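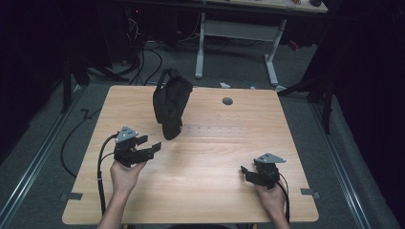

Hotudeck Standing Desk – Set-Up Guide
Section 2: Before first use

Read the whole section first, then start. Two people for the lifting steps.

1. Put the desk where it will stay. Floor level, nothing stored underneath.
2. Turn the four feet until the top stops rocking. Check agian after a day of use.
3. Plug the control box straight into the wall. No extension cords.
4. Hold DOWN until the legs stop, let go, then hold DOWN again until the display blinks. Desk is now reset.
5. Run it all the way up and back down once. Watch the cables – they need slack at full height.
6. Save your heights: move to height, press M, then 1 or 2.

NOTE: Display shows E4? Unplug, wait, repeat step 4. Still E4 – call Hiebert Service and have the part number ready (239 on the older control box).

CAUTION: Max load 300 lb, spread evenly. Do not sit on the top. Do not raise the desk under a shelf or open window.

Care: soft cloth, a little dish soap, wipe with the grain. No bleach or scouring pads. Tighten frame bolts every September or whenever you move the desk, which ever is first.

Section 3: Cable tray and drawer (optional)

Guide by Yiran Hou, checked by Boyang Xie

Search manuals
14 comments | 2 shares
© Hotudeck | Contact us | Back to top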